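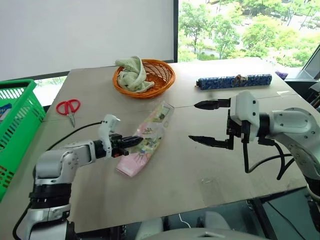 What Should You Budget for Before Buying a Robot Arm for the Workshop?

The price on the quote is the arm. Most of what makes it useful is sold separately, and that second list is where small workshops get caught. Write down the jobs first, then price the whole setup around them.

Start with the table. Measure how far each arm has to reach and buy a top that fits inside that distance, with a strip left over at the back for baskets and bins. If the top is made in sections, run the seam where small parts won't be picked up. Masking tape marks for item positions cost next to nothing and save a lot of resetting.

Decide on one arm or two. Two arms can hold and place at the same time, which matters with cloth and anything floppy. For boxes and jars, one is usually enough. Wissam Sabbagh at Durkgate priced 2 arms for a packing bench, bought one, and put the difference into spare fingers and a better table.

Fingers are a running cost. Scuffs on the outside do no harm, but the gripping face wears smooth and then things slip. Get a price for replacement pads before you order, and ask how long they take to arrive. Our last set from Kestix was $54 and took 17 days – plan on keeping one set in the drawer.

Test with your own goods. Dealers like to demonstrate with blocks. Bring scissors, a folded umbrella, a dish towel and a few shiny packets, and ask to see each one picked up. Soft plastic packaging is a good test because it creases and throws back the light.

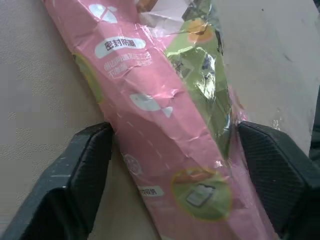
Snack bag held across the middle, textured pad on the right-hand finger.

If the contents crush easily, ask whether grip force can be set for each item or only once for the whole program. The second kind is cheaper and fine for towels.

Allow for cables. They need slack at every joint, and they should hang clear of the work. Clips, sleeves and a longer power lead came to more than we expected on the Masanja bench.

Look at the window. Strong daylight on a pale table can bother a camera, and a plain roller blind is cheaper than a new camera. Try it at the brightest part of the day before you spend anything.

Our full extras bill, not counting the arm, was $1,106. That covered the table, blind, pads, cable parts and a stop button within reach of the chair. Training time was not included, so ask for that as a separate line on the quote.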